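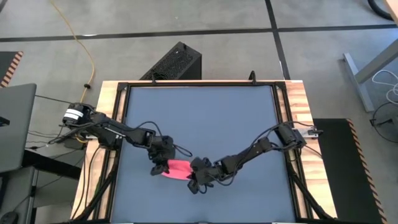 Iltska Small Cloths, Pink: Review After Five Months

I bought the Iltska cloths in February to replace a drawer full of cut-up T-shirts. They come in a pack of 5, all the same color, and the pink is as strong as it looks on the package. I have used them for glasses, screens, the kitchen counter, the bathroom mirror and dry dusting. I paid for them myself.

Size and feel

These are small cloths. Folded in half, one covers my palm with a little left over at the fingers. If you are used to full-size kitchen cloths you will find them skimpy, and for a car or a big window I would buy something else. For a laptop or a shelf of picture frames the size is right.

The fabric is soft and fairly thin. It bends easily into corners and the track of a sliding door. It also bunches. Lay one down without smoothing it and you get a ridge through the middle, and the ridge stays there when you fold. I take hold of two opposite sides and pull before I fold it. One quick tug does the job and the cloth stacks flat afterward.

Cleaning

On glass, dry, they take off fingerprints in two or three passes. With a little water they do better but leave faint streaks, so I keep a second dry one next to me. On my reading glasses they are the best thing I have owned. On a black TV stand they picked up dust well and left a few pink fibers the first time out of the package. After the first wash that stopped.

The kitchen is where I was less happy. They soak up a small coffee spill fine, but a thin cloth fills up fast, and anything bigger than half a cup means wringing it out and going back. Grease from the stove got into one of them in the first month and never fully came out. That one now lives in the garage.

I compared them with the Clinumo cloths my neighbor Muthoni Mollel uses. Clinumo's are thicker and hold a lot more water. They are also stiffer, and they don't get into narrow places. She has kept hers for the kitchen and borrowed two of mine for her piano, and I have not seen those two since.

Washing

The label says warm wash, no softener, low heat. I followed it most of the time. One load went through with towels by mistake and the cloths came out covered in lint, which took another wash and some picking to remove. Wash them alone or with other smooth things.

The color bled in the first wash. It was slight, but the water in the sink was clearly pink, and I would not put a new one in with white shirts. I soaked mine for 30 minutes in cold water before the second wash and had no trouble after that.

The edges are holding. One corner has a loose thread that I cut off with scissors, and it has not run any further. The cloths have drawn up slightly in the dryer and are no longer quite square, so the edges don't line up perfectly when folded. It bothers me a little on the shelf and not at all in use.

Color

I was going to order gray, and they were out of it. I am glad now. A bright pink cloth is easy to find. I leave cleaning cloths lying around on whatever I was last wiping, and the old gray T-shirt scraps would disappear against the workbench or the couch for a week. With these I can see from the door where I left off. The drawback is that every coffee mark shows.

Packaging and ordering

They came in a paper sleeve with no plastic. Shipping was quick. The sleeve says the cloths are good for 90 washes. I have no way to check that yet and I doubt I will keep count.

I had a question about the color bleeding and wrote to the store. Sunee Petchrat answered the next morning, said it was normal for the pink, and offered to send a replacement pack. I didn't take it.

Good
Soft, gets into corners, excellent on glasses and screens, easy to spot, no plastic in the packaging.

Not so good
Too thin for real spills, bleeds in the first wash, bunches when you put it down, holds on to grease.

Would I buy them again? Yes, for the desk and the living room. For the kitchen I am going to try the Clinumo ones, probably in a dark color. Four stars.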